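Boletim de setembro de 2019

A cozinha primeiro, e ainda bem

Quem já viveu numa casa em obras sabe que há sempre uma divisão que manda nas outras. No prédio da Rua de Baixo foi a cozinha, e que alegria vê-la finalmente a ganhar forma! Quando a Soledad Arellano nos abriu a porta pela primeira vez, havia um corredor escuro, uma despensa com humidade até meia parede e uma janela que só abria com um empurrão do ombro. Saímos de lá cheios de ideias (e com pó até aos joelhos, claro).

A remodelação está a cargo da Vistus, que já tinha feito os dois quartos do primeiro andar. Desta vez a equipa propôs deitar abaixo o tabique entre a despensa e a cozinha, que não segurava nada, e aproveitar a largura toda para uma bancada corrida. Parece simples dito assim, mas atrás do tabique passavam canos que ninguém tinha desenhado em planta nenhuma, e foi preciso parar 8 dias para refazer o traçado da água. Valeu bem a espera. A torneira fica agora debaixo da janela, com vista para o limoeiro do vizinho, e a luz da manhã entra até ao fundo.

Superfícies lisas e cores claras

Gostámos muito da conversa sobre os acabamentos. A Soledad queria tudo em tons quentes, sem brilho, e trouxe de casa da mãe um prato antigo para servir de referência de cor. O prato andou de loja em loja embrulhado num pano da loiça! A escolha acabou por recair numa tinta da gama Rendano, num bege rosado muito discreto que muda bastante conforme a hora do dia. Um conselho que fica para todos: pintem sempre um bocado de parede de bom tamanho e olhem para ele à noite, com as lâmpadas que vão mesmo usar. Na amostra do catálogo, esta cor parecia quase cinzenta.

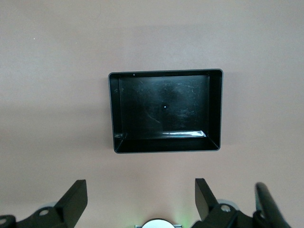
O chão que estava escondido

A melhor surpresa da obra estava debaixo dos pés. Por baixo de três camadas de vinil apareceu um soalho de pinho em muito melhor estado do que se podia esperar. O carpinteiro, que toda a gente na obra trata simplesmente por Żak, passou uma tarde inteira de joelhos a bater nas tábuas com o cabo do martelo, uma a uma, de ouvido colado ao chão. Só 13 tiveram de ser substituídas, quase todas junto à porta das traseiras, onde a chuva entrava há anos por baixo da soleira.

As tábuas novas vieram de uma demolição perto dali e têm a mesma largura das antigas, o que foi uma sorte enorme. A diferença de tom ainda se nota, mas o Żak garante que no próximo inverno já ninguém vai dar por ela, e nós acreditamos. Para o acabamento escolheu-se um óleo mate em vez de verniz. Pede mais manutenção, é verdade, mas se houver um risco trata-se só daquele pedaço, sem ter de lixar a cozinha toda outra vez.

Antes de fechar as paredes

Quem está a planear uma obra parecida pergunta-nos muitas vezes por onde começar, e a nossa resposta é a mesma desde o primeiro boletim: pelas tomadas! Andem pela divisão a fazer de conta que cozinham. Onde fica a chaleira? E a torradeira? Onde é que alguém vai pousar o telemóvel a carregar? Neste caso marcámos tudo a lápis na parede e, mesmo assim, o eletricista voltou para acrescentar 2 tomadas ao lado do frigorífico.
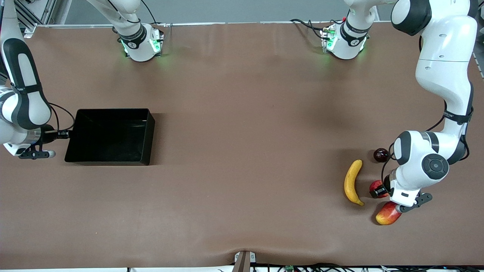 Convém também tratar da humidade antes de pensar em azulejos. A medição foi feita pela Testex logo na primeira semana e repetida depois de reparado o algeroz, e só com a parede norte bem seca é que se avançou para o reboco. Foi reboco de cal, em camadas finas, com bastante tempo entre umas e outras. Custa esperar quando se anda a lavar pratos na casa de banho (a Soledad que o diga), mas uma parede antiga precisa de respirar e a pressa paga-se em manchas no inverno seguinte.

Outra coisa que resultou lindamente foi guardar as portas da velha despensa. Levaram dobradiças novas, foram decapadas no quintal e vão servir de armário para as vassouras. Os puxadores de loiça são os originais! Faltava um, que apareceu numa gaveta cheia de parafusos, já pintado por cima de verde.

Faltam ainda os azulejos por cima da bancada, o exaustor e os rodapés, que só vão ser pregados depois de o soalho levar a última demão de óleo. Se o azulejo chegar dentro do prazo, a cozinha fica pronta em novembro, e a Soledad já prometeu mostrar a casa aos leitores que queiram ver o trabalho de perto. Quem quiser vir pode responder a este boletim com o nome e o número de pessoas.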